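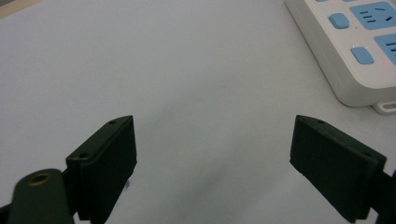 第三节 桌面和插排的安置

上一节把桌架调平了，桌板也拧牢了，现在可以开始弄桌面啦。这一节讲的是浅色那张Mamstead工作桌（深色的那张见第五节，步骤差得不多，主要是清洁剂不一样），外加白色带浅蓝插孔和按钮的那种插排怎么放、线怎么走、平时怎么收拾。我尽量写细一点，上一版有人跟我说“第六步和第七步之间好像少了点什么”，我回去一看，还真少了，漏了一整段贴线夹的内容。这次补上了。

整个过程第一次做大概要一个上午里的一小段时间，我自己掐过表，30分钟，中间还接了一个电话。熟了以后会快很多。

本节更新于2024年4月8日，之前打印出来贴在柜门里面的那一份可以撕掉了。

3.1 开始之前先备齐的东西

超细纤维布两块，一块湿擦一块干擦，别混着用。
中性清洁剂，就是洗碗用的那种，滴一两滴兑水就行。
卷尺，短的那种够用。
铅笔，软芯的，印子好擦。
双面胶垫，厚的。薄的粘不住，我试过。
自粘线夹，一小包。
魔术贴扎带，宽窄都可以。不要用尼龙扎带，理由后面说。
插排一个，连同它自己的电源线。
标签纸和一支油性笔。

线夹和扎带都在Gostari那个收纳盒里，盒子放在架子第二层。如果盒子里只剩扎带没有线夹，去Prokopenko那边的柜子翻一翻，多半是上次有人借过去没还（我说的可能就是我自己）。

注意：插排在贴好、线也理好之前，不要插到墙上。这条我在后面还会再说一遍，嫌啰嗦请忍一忍。

3.2 擦桌面

新桌板表面看着干净，摸上去其实有一层细粉，胶垫和线夹贴上去，过两天就掉。所以先擦。

1. 把桌上的东西挪走，杯子、本子、笔筒，能拿走的都拿走。键盘底下也要擦，别绕着它画圈。

2. 找一只小碗，装半碗温水，滴一滴清洁剂，搅一搅。泡沫起得多就是放多了，倒掉一半重新加水。

3. 湿布浸一下，拧到不滴水。这一步我强调过很多次，桌边的接缝怕水，水顺着缝进去，边条以后会翘。

4. 从离自己最远的那一条边开始，左右来回擦，一道压着一道，慢慢往自己这边退。这样袖子不会蹭到刚擦过的地方。

5. 马上换干布再走一遍，方向和刚才一样。

6. 弯下腰，把视线放到差不多和桌面一样高，对着窗户那边看。哑光的浅色面有个麻烦，站着看哪儿都是白的，蹲下来一看，一粒一粒的小黑点全出来了。是灰就拿布角捏走，是铅笔印就用橡皮，擦不掉的先别急，看3.8。

7. 晾一会儿。我一般趁这时候去洗布。

注意：不要用含酒精的湿巾长时间捂在一个地方。顺手抹一下没事，捂久了那一块的光泽会跟旁边不一样，侧着看特别明显，我那张桌子左前角就有这么一块，到现在每次坐下都要看它一眼。

注意：三聚氰胺海绵（就是白色那种“魔术擦”）也别用在大面积上。它是靠磨的，磨完是干净了，可是哑光面会被磨出一块亮斑来。

3.3 想好插排放在哪儿

我知道很多人喜欢把插排藏到桌底下，看着清爽。我以前也这么干，后来每次插个充电头都要钻到桌子下面去，脑袋撞过不止一回，就改成放桌面上了。放桌面上还有个好处，开关看得见，走的时候扫一眼就知道关没关。

位置我推荐桌面的右后角，左撇子就换成左后角，下面的步骤全部左右反过来读。我是右撇子，就按右边写啦。

8. 先量桌子。这款桌面的长边是1,782毫米，说明书上写的，我自己也拉尺子量过，对得上。如果你量出来差得多，那你手上的可能是另一款，先翻回第一节看看型号。

9. 从右后角沿着后边往左，留出插排本身的长度，再多留一掌宽。用铅笔轻轻点一个点。

10. 再从后边往自己这边量，让插排后面留出一条能过线的缝，一根手指能塞进去就行。太窄了，电源线的根部会被挤弯，太宽了又浪费地方。

11. 坐下来试一试。胳膊自然往前伸，手指够得着按钮就合适。够不着就往前挪，别将就，将就的结果就是以后永远不关开关。

12. 再检查一下插头的方向。有些充电头又大又方，插上去会盖住旁边的孔，所以最好把你自己平时用的那几个都拿来比划一遍（空比划！这时候还没通电）。要是盖得厉害，就把插排转个头，让大块头的朝着桌子外侧。

插排离写字、放水杯的地方远一点。我给自己定的距离是40厘米，杯子永远不进这个圈。听着有点夸张，可你要是见过一杯咖啡在光滑的桌面上能流多远，就不会觉得夸张了。我建议干脆把杯垫放到左前方去，养成习惯，手就自己往那边放。

注意：插排不要压在窗台正下方。雨天开窗忘了关，水会沿着窗台滴下来。

注意：也不要放在书立或者一摞纸的后面。东西一倒就盖在插排上头了，散热不好，而且你找按钮的时候要把整摞都搬开。

3.4 固定插排

要不要固定，看你的习惯。不固定的话，每拔一次插头它都会跟着跑，拔着拔着就转成斜的了。我是固定派。

13. 把插排翻过来，看看底面。有挂孔的，胶垫避开挂孔贴；有铭牌贴纸的，也避开，铭牌上的字以后要查的。

14. 用干布把底面擦一擦。刚从包装里拿出来的塑料有点滑，直接贴胶不牢。

15. 剪胶垫。一头一块，中间再来一块，每块和邮票差不多大就够了。别整条贴满，贴满了将来想揭下来你会恨我。

16. 先把胶垫贴到插排底面，压住，心里慢慢数到二十。

17. 撕掉另一面的保护纸，对准刚才铅笔点的位置，先让靠后的一侧落下去，再放平。

18. 两只手掌按住两头，往下压。别按在插孔和按钮上面，按在边上。

19. 放着先别碰，去做3.5。胶要过一阵子才吃得住力。

注意：冬天屋里冷的时候，胶垫发硬，粘不住。先把它攥在手心里焐一会儿，软了再贴。到了五月以后基本没这个问题。

要是贴歪了怎么办？趁刚贴上，慢慢往上抬一头就能下来，动作要慢。要是已经贴了好几天，拿一根牙线从底下来回拉，像锯东西那样，一点一点就锯开了。残胶用手指搓成小团搓掉，千万别拿刀片刮，浅色桌面上划一道，灰一进去就是一条黑线，一辈子跟着你。

3.5 走线（上一版漏掉的就是这一段）

插排自己的电源线是最粗的一根，先走它，其他的细线后面再说。

20. 把电源线完全散开，捋直。新线有折痕，别硬掰，拿手从一头捋到另一头，多捋几遍就服帖了。

21. 让线从插排尾部出来，先往后走，贴到桌子后边，再顺着后边往离墙插最近的那条桌腿走。转弯的地方留个圆弧，弯得越缓越好。

22. 在桌板后沿的底面贴线夹。第一个贴在线刚翻下桌沿的地方，最后一个贴在桌腿旁边，中间隔着一拃贴一个。贴之前底面也要擦！桌板底下的粉比上面还多，这就是上次好多人说线夹掉的原因。

23. 把线一段一段卡进去，从插排那头开始往桌腿那头卡。反过来卡的话，多余的线全堆到插排后面，鼓一个包。

24. 到了桌腿，用魔术贴扎带松松地绑两道，一道在上，一道在下。松到什么程度呢，线能在里面上下滑动，这样就对了。

25. 剩下的线在桌腿下面绕成一个大圈，扎一道，挂在横梁上。别绕成一小团塞起来，线绕得又紧又密，用电多的时候会发热。

为什么不用尼龙扎带：一来它容易勒得太紧，二来以后加一根线就得剪开重来，剪的时候一不小心连电线皮一起剪了。Heino Grīnberga当初就剪破过一根显示器的线，后来Workari全部改成了魔术贴，他自己去买的，买了一大卷，现在还没用完。

26. 接下来是细线。手机充电线、台灯线、小风扇线，都从插排后面那条缝出来。常拔的线在桌沿上给它贴一个小线夹，让头露出来一截，省得它一松手就滑到地上去。

27. 每根线的两头各贴一张标签，写上是什么。写“台灯”“屏幕”就行，别写“线1”“线2”，过一个月你自己都不认识。

升降桌的朋友注意：线要留出桌子升到最高时的余量。先把桌子升到顶，再卡线，再降下来看一看，有没有哪一段被夹到。千万别在最低的位置走线，走得再漂亮，一升桌子全都绷直了，严重的能把插头从墙上拽下来。

3.6 通电和检查

好了，现在才可以插墙插。

28. 先确认插排上所有的按钮都在关的位置。

29. 手擦干，插进墙插，推到底。插头应该是稳的，不晃。要是松松垮垮，换一个墙插，别拿胶带去粘。

30. 先只插一样东西，我一般用台灯，打开对应的按钮，看灯亮不亮。

31. 一样一样往上加。每加一样就等一下，没什么异常再加下一样。

32. 全部插好以后，用一个钟头，回来用手背碰一碰插排的外壳和电源线。有一点温是正常的，烫手就不正常了，马上关掉，从墙上拔下来，找人来看。

关于能插多少东西：插排底面的铭牌上有额定功率，以那个为准。不过在我们这儿，一张桌子上所有东西加起来，我希望不要超过1,000瓦，这是给整间屋子的线路留余地，跟插排本身能扛多少没关系。笔记本、显示器、台灯、充电器，加在一起离这个数还远着呢，放心用。

电水壶、取暖器、电热饭盒、吹风机，这几样一律不许插在桌上的插排上。水壶有专门的地方，在茶水台那边。冬天脚冷我理解（我也冷），可是取暖器真的不行，去柜子里拿毯子。

注意：不要在插排上再串一个插排。孔不够用就跟我说，我们换一个孔多的。

注意：闻到焦糊味、听见“嗞嗞”的声音、看见插孔周围发黄，三样里有一样就停用，不要等凑齐。

3.7 日常收拾

东西装好了只是开头，真正让桌子保持好看的是每天那么一小会儿。下面是我自己的做法，你可以改。

下班之前把杯子带走。就这一条做到了，桌子上一多半的问题都没有了。

纸张归拢到左边，右边那一块留给插排和充电的东西，两边不要混。纸混到线里去，收拾起来特别烦，而且纸屑会掉进插孔缝里。

干布随手抹一遍，从后往前。插排周围用一把软毛刷子扫，我用的是一把没用过的粉底刷，毛软，缝里也进得去，比什么专用刷都好用！

每个礼拜挑一天，把按钮全关了，墙插也拔下来，然后把插排的外壳擦一擦。浅蓝的部分不太显脏，白壳很显脏，尤其是按钮旁边，手指天天碰，会有一圈灰灰的印子。布微微潮就可以，擦完用干布带一遍，晾透了再通电。插孔里面不要用湿的东西去捅，棉签也不要，拿刷子扫，或者用气吹吹两下。

每换一季，把线夹挨个按一按，翘起来的换掉。扎带也顺手松开重新绑一次，底下积的灰会让你吃惊的。

3.8 常见的小麻烦

桌面上有擦不掉的小黑点。
先用指甲轻轻碰一下，是凸起来的还是平的。凸起来的多半是胶或者漆一类的东西，拿温水湿布敷一会儿，软了就能推下来。平的可能是油性笔，用布角蘸一点点酒精，只点那个点，点一下就用干布吸走，来个几次就淡了。要是怎么弄都在，那可能是桌板本身带的，告诉我桌号，我记下来。

桌面看起来一块深一块浅。
先别急着擦，看看是不是影子。这种灰白的哑光面特别吃光，人往那儿一站，手一伸，就是一大片软软的灰，边缘还不清楚，很像水渍。我有一回擦了半天，最后发现是我自己脑袋的影子。把台灯换个方向照照，它跟着动，就是影子。

插排贴好两天就松了。
十有八九是底下没擦干净，或者胶垫太薄。揭下来，两面都擦，晾透，换厚的重贴。旧胶垫不要再用了，沾过灰就没劲了。

按钮按下去灯不亮，东西也没电。
先看墙插，插紧了没有。再把那样东西换到别的孔试试。别的孔能用，就说明这个孔有问题，在旁边贴一张“停用”的标签，然后告诉我。不要自己拆，外壳拆开就不能再用了。

插头拔不出来。
一只手按住插排，另一只手捏着插头，左右轻轻晃着往外带。不要拽线！拽线拽断的，我抽屉里有一小袋，欢迎参观。

水洒了。
如果水离插排还远，拿布从插排那一侧往外挡，先挡住再吸。如果水已经到了插排跟前，不要碰插排，去墙插那儿断电，墙插附近也有水的话，就去门口的配电箱拉闸。断了电再擦。沾过水的插排不管看着多干，先收起来，换一个新的，旧的交给我处理。

线不够长，够不到墙插。
把桌子往墙插那边挪一挪，或者换一个线长一些的插排。地上横着一根线是绝对不行的，走路会绊到，椅子轮子还会一遍一遍地碾它。

3.9 收工前对一遍

桌面侧着看过了，没有水痕，也没有铅笔印（第9步那个点，记得擦）。
插排推一推不动，后面的缝能伸进一根手指。
电源线转弯的地方都是圆的。
桌底线夹没有翘的，多余的线挂在横梁上，没有拖地。
升降桌升到顶、降到底各走过一遍。
标签两头都有。
没插水壶。

都对上了，就在登记本上写一下桌号和你的名字，布洗好晾在水池边上，清洁剂拧紧盖子放回架子。剩下的线夹放回Gostari的盒子里，别揣兜里带走了，我上个月洗裤子洗出来一把。

下一节讲显示器支架，夹具那里要两个人一起弄，最好提前约一个帮手。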